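Chapter 6
Collecting Demonstrations by Hand

6.1 What a demonstration contains

A policy trained by imitation can reproduce only the behavior present in its data. Before any network is chosen, someone must decide which movements to record, on which objects, and in what order. This chapter treats those decisions. The training itself is taken up in Chapter 7.

A demonstration, as the term is used here, is one continuous recording of a person completing one task with a gripper. It holds a stream of images, the position and orientation of the gripper at each time step, and the width of the jaw opening. The recording starts before the first contact and stops after the last release. Recordings that begin with the jaw already closed on an object are of limited use, as the approach is missing from them.

When the person carries the gripper directly, no robot arm is needed during collection. The camera moves with the hand, so the images share a viewpoint with those the arm will receive later, provided the mounting is the same. The cost is that people move in ways an arm cannot follow. Wrist speed and reach must be checked afterward - a step often skipped in early projects.

6.2 Soft packaging as a test case

Rigid blocks make poor teachers. Their shape is known in advance, and a grasp planned from geometry alone will usually hold. Snack bags and plastic wrappers change shape under the jaw, reflect light unevenly, and hide their own edges.

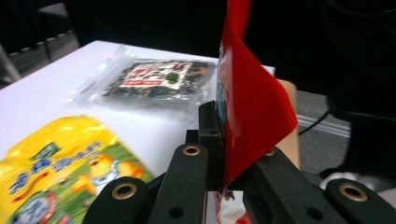
Bitov objects that soft items should come later, once a policy can handle boxes, and that mixing them from the start wastes recording hours. The Tanoli trials were set up to test this claim. Two operators recorded 90 demonstrations each, one group ordered from rigid to soft and the other shuffled. The shuffled group gave the better policy on wrappers, and the two were level on boxes. The result covers 14 objects on a single table and should be read with that limit in mind.

6.3 Terms used in this chapter

Episode: one demonstration after trimming.
Approach: the part of an episode before first contact.
Regrasp: a release followed by a second closure on the same object.
Coverage: the range of starting positions present in the data set.

Section 6.4 begins with coverage, using the Trika recording sheet as the working format.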